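Nouri Table Linen Set, Kandby Heritage Kitchen Range

The Nouri set is woven for historical dining demonstrations, museum kitchens and home cooks who serve settler-era menus. It contains one table runner and 4 napkins in unbleached linen. Colour: natural. Runner length: 100 cm. Runner width: 74 cm.
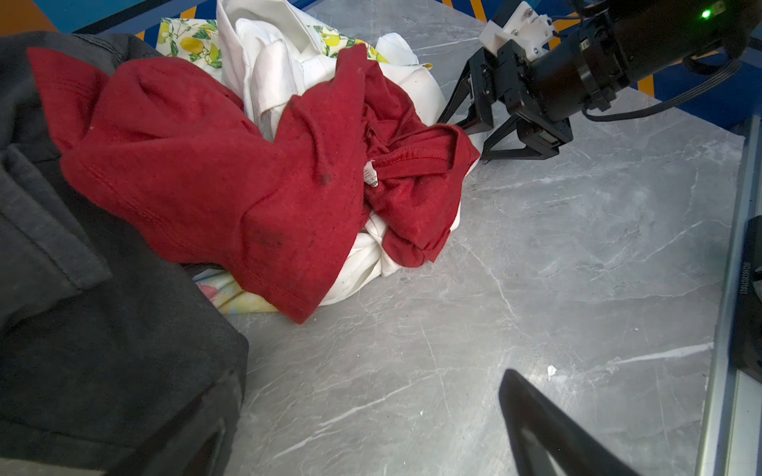

Nouri linen is supplied unwashed and should be laundered before it goes under food. Pea soup, molasses and beet pickle will mark the fibre if left overnight. Wash the set on its own — a red T-shirt piled in with white cloth is a poor way to sort a load, and the natural colour of the linen picks up loose dye as readily as white does. Line dry and iron damp. Do not use chlorine bleach.

The woven border follows a pattern from the Sallarix sample book and is finished by hand at the Nuder mill. Small variations in the border are normal. The current run is limited to 1,000 sets, with the next scheduled for November.

Matching bread cloths and jar covers are sold separately.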